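Ticket: Stovik handheld gripper pair, intermittent pose loss on right unit
Product: Stovik two-hand capture kit, evaluation set
Opened by: Laine Kivi, Kurngate
Assigned to: Okwood hardware support
Opened: August 1, 2020
Status: Waiting on vendor

Summary

Right unit drops pose in the Trummer recorder when both units are held up together. The log shows "R: marker lost" and the pose freezes at the last good value for nearly 2 seconds, then jumps. The left unit does not show the fault. Firmware on both units is as shipped.

Setup

Both units are hand-held, run over a long white desk in our office with the window blinds down. Each carries black-and-white fiducial markers. The pads on the inside of the jaw are the black textured type. Recorder is set to default exposure.

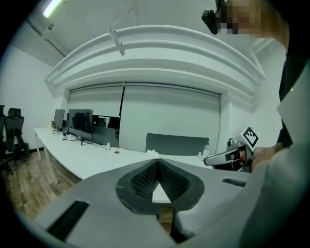
Steps tried

1. Restarted recorder and both units. No change.

2. Swapped USB ports at the host. Fault stays with the right unit.

3. Swapped hands. Fault follows the unit, so it is not operator position.

4. Cleaned marker faces with a dry cloth. No change.

5. Raised marker timeout from the default to 200 ms. Fewer log entries, same freeze. Set back to default.

6. Ran right unit alone for 5 minutes. No drops.

7. Ran both units, held apart at full arm width. One drop.

8. Ran both units close together over the desk. Drops on every pass.

Steps 6 to 8 point to a conflict between the units. My first guess was duplicate marker IDs, but the ID table in the recorder lists separate ranges for left and right. I have not confirmed that the printed codes match the table. With the markers arranged as a cube, more than one face can be in view at a time, and a single wrong face would be enough to cause a jump.
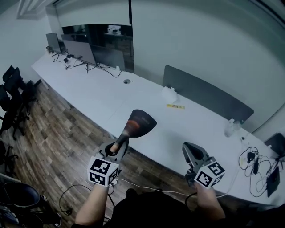 If one face does carry a left-hand ID, the fault should depend on wrist angle. The log agrees in part: 3 of the drops in step 8 came while I was rolling the right wrist inward. The others have no clear pattern.

Requested from Okwood

- ID list per cube face for this kit, left and right.
- Whether a replacement cube can be fitted on site or the unit has to come back.
- Whether recalibration is needed after a cube swap. The manual covers jaw calibration only.

Recorder log and config file attached. We need both units working before the purchase review in October.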